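감시 권한과 시민의 자유: 카스트스테드(Kaststead) 임시 보안 조례를 읽고
정치와 사회 기말 프로젝트 보고서

처음엔 솔직히 주제를 잘못 골랐나 싶었다. 조례 원문이 113쪽이나 되는데 절반이 다른 조항을 인용하는 문장이라서, 첫 주에는 형광펜만 닳았다(진짜로 하나 다 썼다!). 그래도 읽다 보니 제4조가 계속 눈에 걸렸다. 경찰이 영장 없이 통신 기록을 40일까지 보관할 수 있다는 내용인데, '긴급한 경우'가 뭔지는 어디에도 안 적혀 있다. 이거 너무 넓은 거 아닌가?

비교 대상으로는 옆 도시 스토브덴(Stovden)을 골랐다. 거기도 비슷한 조례가 있지만 보관 연장은 판사가 따로 허가해야 하고, 당사자에게 나중에라도 통지가 간다. 카스트스테드에는 통지 조항이 아예 없다. 내가 기록 조회를 당했는지 모르면 이의 신청도 못 하니까, 나는 이 차이가 보관 기간보다 더 크다고 본다.

설문은 학교 사람들한테 돌렸고 약 25명이 답해 줬다. 표본이 작아서 퍼센트는 일부러 안 썼다. 재미있었던 건 조례에 찬성한다고 쓴 사람들도 주관식에서는 "기한은 있어야 한다"고 적은 경우가 많았다는 점이다. 안전이냐 자유냐로 딱 갈릴 줄 알고 질문을 그렇게 짰는데, 다음에 한다면 문항부터 고치고 싶다. 지역 신문 릴런스(Lillance)의 사설도 읽어 봤는데 '임시'라는 말이 벌써 네 번째 연장됐다는 지적이 제일 와닿았다.

아쉬운 점도 있다. 조례를 만든 쪽 얘기를 직접 못 들었다. 10월에 시청에 질의서를 보냈는데 접수됐다는 답장만 왔다. 그래서 찬성 논리는 회의록에만 기대서 썼고, 그 부분이 좀 얇다. 참고한 회의록 목록과 설문지 원본은 조비(Zoubi) 공유 폴더에 올려 두었다.

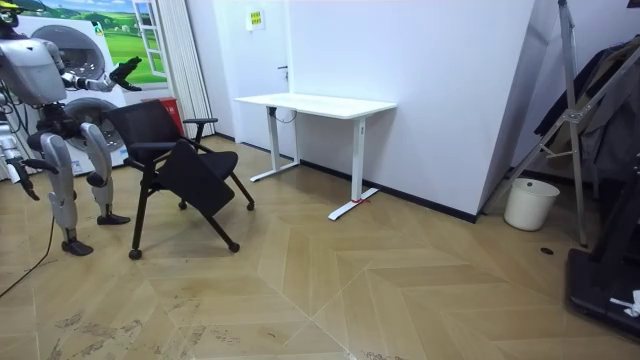
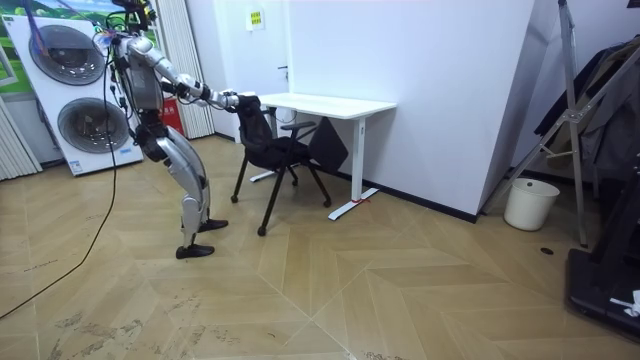 사진 1, 2. 검은색 사무용 의자 앞에 선 휴머노이드 로봇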